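Notebook, Pludescombe workshop
25 Mar 2025
Hide glue, open time and gap tests, second batch

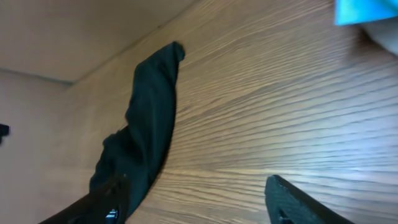
Carrying on from the December notes. The first batch told us little because the shop was too cold and the glue had been cooked twice. Everything below is from fresh glue, soaked overnight in the fridge, heated once, used the same morning.

Two glues on test. The Gajdoš pearl, which is the one we have always bought, and the Jerkstead high-clarity, which Digby Costigan wants to move to for the chair repairs. Same water by weight for both. I did not adjust for the Jerkstead being the stronger grade, so it went on thicker. Digby thinks this makes the comparison unfair. It does, a little, but it is how we would use it at the bench if someone grabbed the wrong jar.

Joints: plain lap joints in beech offcuts, planed, no toothing. Clamped overnight, then left on the rack for a week before breaking. Load applied on the lever rig with the short arm. Readings are in rig units and should not be quoted to anyone outside as if they meant something.

Pearl, close joint: mean 131. Breaks mostly in the glue line, with some fibre pulled at the ends. Surfaces where it let go were glassy and a bit dry-looking, so I may have been slow closing them.

Jerkstead, close joint: mean 146. More wood failure. One sample broke well away from the joint along a run of short grain, and I have left it out of the mean. Should have been rejected at sorting.

Gapped joints (card shim at both ends, removed after set): both poor. The Jerkstead crazed badly in the gap and two samples came apart in the hand while I was marking them. The pearl held together but would not be trusted on anything with a person sitting on it. No surprise, but we now have it written down for the next time a loose tenon comes in and somebody suggests filling it with glue and hoping.

Open time. Done by touch, which is crude. Brushed out on a beech strip at room temperature, tested with a fingertip until it stopped pulling strings. The Jerkstead gels much faster. On an unwarmed strip it had skinned before I could put the brush down and pick up the clamp. Warming the strip on the radiator first helped more than warming the glue any further. Going above the usual pot temperature gave a bit more time but the smell changed, and I stopped there.

Urea: added to the Jerkstead only, at 12 per cent of dry glue weight. Open time became comfortable, about like the pearl untreated. Strength not measured yet, samples are on the rack with blue chalk on the ends. Do not move them. Do not lean things on them.

Thermometer in the pot reads 2 degrees high against the glass one. I have written the correction on tape on the lid. The old temperatures in this book, back to the start of the winter pages, were taken uncorrected.

Sostadau clamps: the pads are marking beech. The glue squeeze-out gets under the edge of the pad, sets, and takes a flake with it when the clamp comes off. Waxed paper between pad and work cured it. Newspaper does not, it just adds newsprint to the problem.

Cleaning up: hot water and a stiff brush within the hour, otherwise it has to be left to go hard and scraped. The half-gelled stage is the worst time to touch it. It rolls into crumbs and gets into the open grain, and then shows pale under the finish. Digby's way is to leave it until it is like firm jelly and lift it with a chisel, flat side down. Tried it on the pearl and it came away in one strip. On the Jerkstead the moment is too short to be useful.

Humidity: the dial on the wall has been stuck since I don't know when. Tapping it moves the needle by a different amount each time. No humidity figures for this batch, therefore. Need a replacement before the urea samples are broken, as they are likely to be the ones that care.

To do
Break urea samples after the full week, same arm on the rig.
Repeat pearl close joints with warmed strips, to see if the dry surfaces were my fault.
Ask Gajdoš whether the new sack is the same grade as the old. The beads look smaller.
Thin the Jerkstead to match the pearl by brush feel and run one more set for Digby.
New hygrometer.
Relabel the jars on the lid and on the side. Lids get swapped.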